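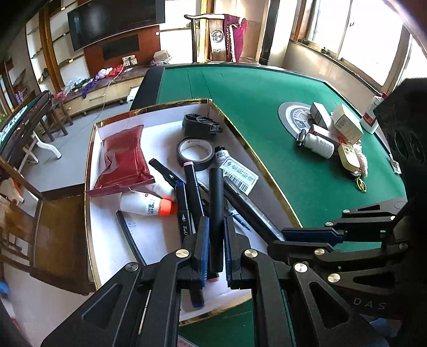
Re: [gerport-paper] Marbling on old ledger stock?

Hajnalka Tóth wrote:
> Has anyone tried marbling on ledger paper? Mine is
> from the Zollgate sale and the colors slide right off
> when I rinse.

Oh, I love that stuff! Do you alum it first? I sponge on a thin coat, let it dry under a board, and marble the same day. I went through 100 sheets last winter and lost only the 9 I left overnight (they got brittle at the folds, my own fault).

Try a slower rinse too, with the sheet lying on a tilted tray and water poured from the top. The old ruled lines show through the pattern and look wonderful, especially the faded red ones. Blues took best for me, greens were patchy.

Could you bring a few sheets to the March swap? I'd happily trade some Kovis endpapers for them.

Shanti Khurana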